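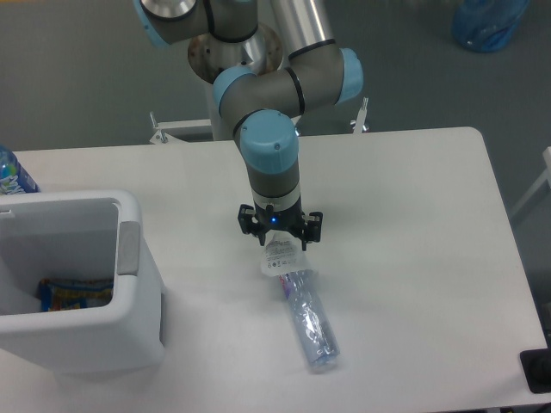 White table with a rounded far-right corner, arm on a pedestal behind it.

Gorkitz Workplace Noise Notes

Version 2
Last updated 10/20/24
Maintained by Zawadi Sang

Overview

Gorkitz is a set of short written notes on background noise in shared work spaces. Each note covers one visit to one room and gives the main sources of sound, such as fans, doors, foot traffic and street noise. The set has 484 notes from 188 rooms. There are no audio files.

Files

notes.csv: one row per note
rooms.csv: one row per room, with floor covering, ceiling height and window type
terms.txt: the word list used for sound sources

The two tables join on room_id. Text is UTF-8. Blank cells mean the value was not recorded.

How the notes were made

Writers sat in the room for a set period, then filled in a form. Notes are limited to 200 words. Names of people and firms were taken out before release. Loudness is a rating from 1 (quiet) to 5 (hard to talk over), given by ear.

Changes from version 1

Rooms from the Prosska building were added in May.
"Hum" and "buzz" are now separate terms.
Duplicate rows in the Massawe group were removed.

Known problems

Ratings differ between writers and were not adjusted. Early notes from Davico leave out the time of day. Carpeted rooms are underrepresented.

Use

Free for research and teaching. Please give the version number when you cite the set. Send corrections to the maintainer with the note_id in the subject line.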